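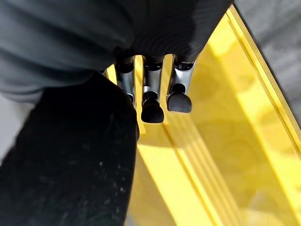

Photo: Maëlys Jacquet

From: Asif Awan
To: Harville neighbors list
Subject: Re: switching the block to Trudum

Maëlys wrote:

> Hi all, the Trudum rep says that if 21 households on our
> streets sign up before the end of December we each get
> 30 percent off the water softener and free salt for
> the first year. She says our water is "very hard" and that
> we are all losing money on soap and water heaters. I think
> it's worth doing together. Can people reply by the weekend?

I'd like to slow this down a little. I have nothing against softeners. My sister has one and likes it. But I have read the Trudum flyer three times now and I still can't find a price on it. Thirty percent off what?

When I called, the man on the phone gave me 2,000 dollars installed, then said it "depends on the home." I asked what it depends on and he offered to send someone over. I said no thanks, just mail me the price list. That was in the morning and I'm still waiting.

Then there's the test. The rep came to our door, put drops in a glass of my tap water, and it went cloudy. She did the same with a bottle she had brought with her and it stayed clear. I don't know what was in the bottle. I don't know what was in the drops either. The town puts out a water report every year and you can ask for a copy at the front desk. Has anyone on this list looked at the hardness number in it? I'd trust that before I'd trust a glass on my porch.

Also, the soap savings. The flyer says 55 percent less soap. We are two people and I doubt we spend enough on soap in a year to fill one tank of gas. If somebody has kept receipts from before and after, I will gladly read them.

Last thing, the houses on Fleury have the old pipes, and a couple of us are on low-salt diets. I'd want to hear from a plumber who isn't selling the unit. Andum did our water heater and they charge for a visit, but they will tell you what they think. If four or five of us split it, I'm in.

Maëlys, could you ask the rep for the full price, the salt cost after year one, and what happens if a person wants out? In writing please. Until then put me down as a no.

Asif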